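Dretmont opens comparison trials of wrist cameras and soft-goods grippers

PUKBERG — Dretmont, a maker of gripping tools for light robot arms, has started a comparison program for companies that handle folded textiles. The program tests pairings of grippers and wrist-mounted cameras on the same arm, the same table and the same set of fabric items, and reports the results to the customer in a single table.

The trials take place at the company's workshop in Pukberg. The first round covers 4 gripper designs and 7 camera settings, with 300 pick attempts logged for each gripper. It began in May at the request of El Khatib, a uniform rental and laundry firm that wants to automate the stacking of black workwear.

Black fabric on a white table was chosen as the starting case. El Khatib reports that dark garments make up most of the items its present sorting line sends back for handling by a person. The firm asked for test items that matched what its staff lift every day, including thick bundles with the layers folded under.
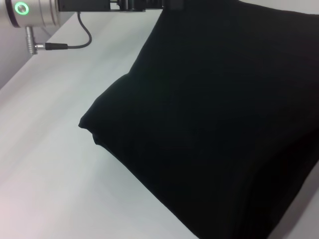 Each gripper in the first round is run through the same sequence. The arm approaches the item from above, stops, records its camera view, and then closes on an edge or corner selected by the controller. A pick is counted as good when the item is lifted clear, held and set down without coming unfolded. Anything else is logged as a miss, with a code for the cause.

Two of the grippers use flat parallel fingers, one with bare metal pads and one with rubber pads. The third has a thin lower finger that slides under the cloth. The fourth is a pinch design that Dretmont has sold until now for bagged goods. All four mount on the same bracket, so a changeover does not require the camera to be calibrated again.

The controller software comes from Brutwood, which supplies the edge-finding routine used in all of the trials. Brutwood will run the recorded views through 13 versions of that routine after the picking is finished. This lets the partners separate errors made by the gripper from errors made by the software — something El Khatib asked for before agreeing to take part.
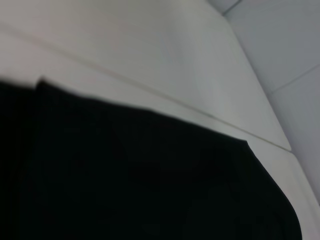 Camera exposure is the setting the partners expect to spend the most time on. A wrist camera works very close to the item, and an exposure that suits a pale table can leave dark cloth with little detail for the software to use. In a close view of this type, the outline against the white surface is easy to follow, while the black area itself shows only faint variations in tone. The outline can also be soft, and a faint seam in the white background is one more line that an edge-finding routine has to sort from the edge it needs. Brutwood keeps views like these in the test set and scores them separately from the sharper ones.

Results from the first round will be given to El Khatib before they are released more widely. Dretmont plans to publish a short summary with pick rates for each gripper, the camera settings used and the list of miss codes. The recorded views will not be published.

A second round will use towels and knitted items in mixed colors. Dretmont is accepting requests from other laundries, garment makers and warehouse operators that want their own goods included. Participants supply the test items and a written description of how each one should look after it is set down. There is no fee for the first day of testing.

Companies that build grippers, cameras or controllers may also submit equipment. Hardware must fit the standard Dretmont bracket or come with its own adapter, and the supplier must agree to have misses reported along with good picks.

Requests for the second round can be sent to the Dretmont trials desk in Pukberg. The desk is open until 4 p.m. on working days.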